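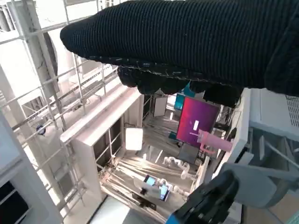 June
By the Clemville walking tours desk

Checklist for the old town walking route, with comments from the June walk-through

We walk the whole route once before the summer groups start, at the pace of a slow group, with stops. Items are marked OK, FIX or WATCH. Comments are from this year's walk unless they say otherwise.

START POINT AND SQUARE

1. Meeting point easy to find from the station: OK
The new sign is up on the station side. Visitors coming from the bus stop still have no sign, so keep the directions on the booking page.

2. Shade or cover for a group waiting 15 minutes: WATCH
The arcade on the north side is fine until 10:30 a.m. After that the sun comes under it.

3. Paving level: FIX
Two loose stones by the fountain. Both rock when stepped on. Reported to the town on Thursday. Guides should keep to the left of the fountain until they are reset.

4. Drinking water running: OK

CATHEDRAL AND BELL TOWER

5. Tower steps in good order: OK
96 steps to the first landing, with a rope rail the whole way. The rope has been replaced. Tell the group the number before they start up, and say where they can wait if they would prefer to stay down.

6. Lighting on the stairs: FIX
The lamp below the first landing is out. The steps there are worn in the middle and hard to see. No groups up the tower until it is changed.

7. Group size on the landing: OK
Limit stays at 11, including the guide. Larger groups go up in two turns.

8. Bags: WATCH
The locker room was closed when we came through. If it stays closed, large backpacks can't go up, and the booking email has to say so.
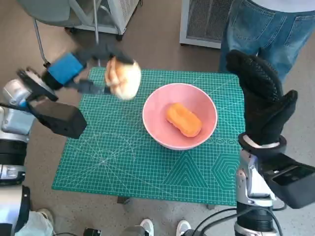
RIVER STEPS AND ZIVIER BRIDGE

9. River steps clear of mud: OK
Clean on the day. They flood in spring and get slick after any heavy rain. Use the ramp by the old customs house if in doubt.

10. Handrail on the river side: FIX
Bottom bracket has come away from the wall. The rail still stands but moves when leaned on.

11. Bridge sidewalk wide enough for a group to stop: WATCH
It isn't, and people stop anyway to take pictures of the mill. Give the talk at the far end, in the small garden. The bridge was built in 1,369 working days according to the plaque, and guides can point that out once everyone is across.

12. Crossing at Trallus Street: OK
The light gives enough time for a slow group. Wait for a fresh green.

THE HILL WALK

13. Surface: OK
Cobbles all the way up, no gaps. This stretch measured 841 yards from the gate to the chapel. The old leaflet gave a shorter distance and should be thrown out.

14. Benches: WATCH
The bench at the second bend has a broken slat. The upper one is sound.

15. Traffic: OK
Closed to cars from 9:00 a.m. Delivery vans can still come through before that, so the early tour keeps to the wall.

16. Restroom at the top: OK
Open, free, soap in the dispenser. There is one step at the door and no ramp.

END POINT

17. Sembiring café has room for the group: OK
They ask for a call the evening before. The back terrace is easier for wheelchairs than the front door.

18. First aid kit complete: FIX
Out of large bandages and cold packs. Refill before the first tour.

Items 6 and 10 have to be closed before any group goes out on the full route. Until then, run the short route: square, cathedral floor only, Trallus Street, hill.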